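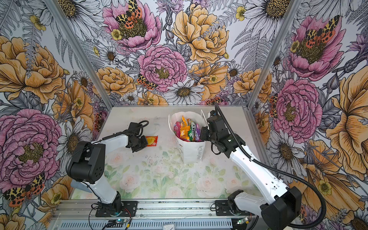
White bag of snack packets, one orange packet beside it

Mared Meredith wrote:
> How full are you all packing the snack bags for Gonham? Mine flop over
> when I put the big packets in first. And do we still need 51, or is it 63?

Hi Mared! It's 63 now, the Morora folks added a dozen (sorry, I should have sent that round in May). I stand the packets on end and keep going till the tops just poke out of the bag, all the colors mixed up so no kid gets a whole bag of one kind. White paper bags are fine, printed side to the front please. Don't fold the tops over, they have to fit upright in the Mokthorpe crates. I've got around 200 spare packets here if you run short, just holler and I'll drop them by after 4!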